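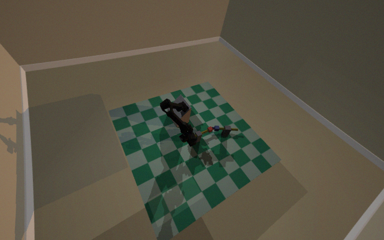 Gripper shootout, part whatever

March 23, 2023

OK quick one, I have to be out the door soon and if I don't write this down now I'll forget which settings were which.

Still all in sim. Black arm, checkered mat, the rod test. If you missed the last post, the rod test is the yellow stick with a red cube and a blue cube on it and the gray block out toward the far end. Stupid little test. I like it a lot. A plain cube in the middle of an empty mat tells you almost nothing, every gripper can pick up a cube. A long thin thing with weight hung on it at odd spots, that sorts them out fast.

Contenders this time: the Cinard two-finger and the Avik. Same arm, same wrist, same controller for both, at least to start with.

Cinard first

Closes quick. Almost too quick, I had to turn the closing speed down twice before it stopped knocking the rod sideways on contact. Once it has hold of the thing it really has hold of it. Picked the rod near the cubes, lifted, tilted a bit, no slip worth mentioning. Picked it at the bare end and the whole stick swung down like a gate, but I'd expect that from anything with flat pads.

What I don't like: the approach. Fingers are chunky at the tips and to get under a thin rod lying low you have to come in nearly touching the mat. One bad height value and you're scraping. I scraped a lot. In sim that costs nothing, on a bench it costs you finger pads.

Price on the real one is 1,699, so I'd rather do my scraping in here for now.

Avik second

Slimmer, slower, fussier. Gets in low no problem. I set the approach height once and never touched it again. Grip force is the weak part. 800 runs overnight, random start angle for the rod every time, and it came back with 593 good lifts. Not great! The misses are mostly the same miss too, grabs fine, starts up, rod rotates between the fingers, down it goes.

Haven't done the full overnight batch on the Cinard yet so don't go comparing numbers, I only did short sessions by hand with that one. I know, I know. Will do.

Petro Pylypenko wrote in after the last post to say I should try softer contact settings on the pads before blaming the gripper. Tried it this morning. Helped the Avik a little, made the Cinard weirdly springy, like it was holding the rod with two sponges. Put it back. Petro if you have actual values you use, send them, I was guessing.

Controllers

Half the week went here and not on grippers at all, which is typical. Was running everything on the Grinora controller with default gains and the arm had this small wobble at the bottom of the reach. Tiny. But the fingers are at the very end of all those joints so a tiny wobble up at the shoulder is a big one down at the tips. Blamed the Avik for it for two days. Sorry Avik.

Lowered the gains on the shoulder joint, added damping, wobble mostly gone. Then swapped in the Pasichnyk controller just to see. Smoother on the way down, no fiddling. But it pauses before closing, a noticable little wait, and I can't find where that's set. Docs say nothing. If anybody knows please mail me.

So right now:

Cinard + Grinora (my gains): fast, strong, scrapes if you're careless
Avik + Grinora: gets in nicely, drops stuff
Avik + Pasichnyk: nicest to watch, slow
Cinard + Pasichnyk: not tried

Camera stuff

Not much. I keep the view up high looking down over the mat, good for seeing the whole reach, bad for seeing the fingertips. Want a second one on the wrist. The dark green and pale squares do help with judging where the rod has ended up, I used a plain floor before and could never tell if it had slid or I was imagining it. Shadows are a pain if you're doing anything with color matching though. The arm throws them right over the squares and the green goes muddy. Might turn them off for the vision runs. Might not, real benches have shadows.

To do

Full batch on the Cinard, same random angles, same seed
find the Pasichnyk pause
wrist camera
try the gray block on its own, it's a good bit bigger than the cubes and I want to know how wide the Avik really opens when theres weight involved

If I end up buying a real one it won't be before September anyway so there's time to change my mind a few more times. Leaning Cinard. Ask me again after the batch.

Gotta run, comments are open.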